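Clisia: Original Score Now Available in a Digital Edition

The score for the drama Clisia, composed by Oranuch Kaewsai, is now available to listeners in a digital edition from Ultura. The album contains the music written for the picture, together with two concert arrangements that were recorded during the same sessions and have not been issued before.

Readers of this blog will know that I have followed the composer's work since Traslow, and that I have asked more than once for a proper album of her music. I am therefore pleased to set down a few remarks on the new release, on its contents, and on the manner in which it has been prepared.

The program runs to 57 minutes and is presented largely in film order. The exceptions are the two concert arrangements, which have been placed at the end, and the short prelude, which is heard in the film only after the opening titles have finished. The label has kept the cue titles used on the composer's manuscript, with one or two small changes in spelling.

Clisia concerns a family of bookbinders who must decide whether to sell the house in which three generations have worked. The director asked for a score that would stay out of the way of the dialogue. The composer answered with a small ensemble of strings, harp, bass clarinet and piano, and with long passages in which only one or two players are heard. Listeners who know the film will recall the supper sequence, which is carried almost entirely by the harp.
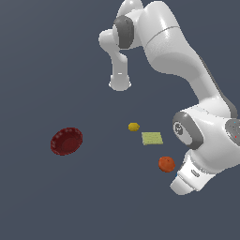
The main theme is first stated by the bass clarinet, in a low register and without accompaniment. It returns in the second half of the film with the full strings beneath it, and then again in the final reel, where the piano takes the upper line and the clarinet is silent. This last version is the one that most viewers remember. On the album it appears under the title "The House Is Quiet," and it is given complete, with the original ending that was faded out in the theatrical mix.

A second theme belongs to the daughter, Livia. It is built on a rocking figure of four notes and is heard most often in the violas. I had not noticed, before hearing the album, how closely it is related to the main theme. The first four notes are the same, in reverse order, and the composer brings the two together in a short cue called "Inventory." The cue was shortened considerably in the film and I am grateful to have it in full.

There are also several cues that were written and recorded but not used. The most substantial of these is "Road to the Coast," which was intended for a driving sequence removed late in the editing. It is the fastest music on the album and the only place where the strings are asked to play with real force. Some listeners may find that it sits awkwardly between the two quiet cues on either side. I would have placed it at the end with the arrangements, but the label's decision to respect the film order is a reasonable one.

The recording and the notes

The sessions were held over four days in November, in a converted chapel with a wooden floor and a moderate echo. The sound of the room can be heard clearly on the album. In the theatrical mix much of it was lost beneath the effects track, and the strings seemed closer and drier than they were. The new mix was prepared from the session files under the composer's supervision. It has a wide and natural balance, with the harp slightly to the left and the piano set well back.

A digital booklet of eight pages accompanies the download. It includes a short essay by the composer, a full list of the players, and a page from the sketch for the main theme. In her essay, Ms. Kaewsai writes that the bass clarinet was a late choice. The theme had been written for cello, and the change was made after the first rehearsal, when the cello part was found to lie too close to the voice of the leading actor.

I should have liked a track-by-track commentary, of the kind that was provided with Traslow. The essay is well written, but it deals mainly with the film's production and leaves several musical questions unanswered. In particular, it does not explain the hymn melody heard in "The Last Order," which I have been unable to trace in any of the usual sources. Any reader who is able to identify it is invited to write to me at the address on the contact page.
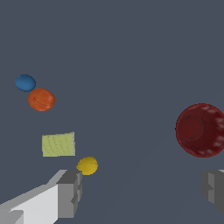

The composer's earlier scores

Those who are coming to this composer for the first time may wish to know what else is available. Her first score for a feature was Tạ, a modest film with a modest budget, for which she wrote a series of short pieces for solo piano and played them herself. It has never received a full release. A selection was included on a promotional disc in an edition of 400 copies, and these now change hands at prices I cannot recommend to anyone.

Traslow followed, and was her first work with a full orchestra. It is a larger and louder score than Clisia, with prominent brass and a choir in the closing scenes. The album was well received and remains in print. I continue to regard the cue "Across the Weir" as one of the finest things she has done, although I recognize that many of her admirers prefer the quieter pages near the beginning.

Clisia stands nearer to Tạ in scale and in feeling. The piano writing in "Letters in the Drawer" could almost have come from the earlier film, and there is a similar patience in the way each idea is allowed to finish before the next begins.
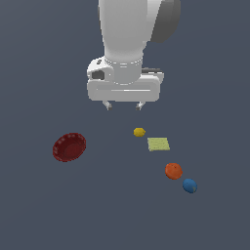
It is to be hoped that the present release will encourage the label to consider a complete edition of Tạ. I put this question to Ultura in writing and received a courteous reply stating that the rights are divided between two parties and that no date can be given. I shall report any further news here as it is received.

Availability

Clisia may be purchased as a download in standard and high resolution formats, and may also be heard on the principal streaming services. The booklet is supplied only with the download. No compact disc has been announced. The label has indicated that a vinyl edition is under discussion, but the program would not fit on a single record without cuts, and the composer is understood to be opposed to any shortening of the cues.

A correction should also be recorded. In an earlier post I stated that the closing song was performed by the leading actress. The song is performed by a member of the session choir, and it does not appear on the album, as it was licensed separately by the producers. I regret the error, and the earlier post has been amended.

Comments on this entry will remain open for two weeks. Correspondence concerning the planned index of cues for Traslow should be sent by e-mail, so that it may be kept together with the material already received.

Posted Feb 28, 2022
Filed under: New Releases, Film Scores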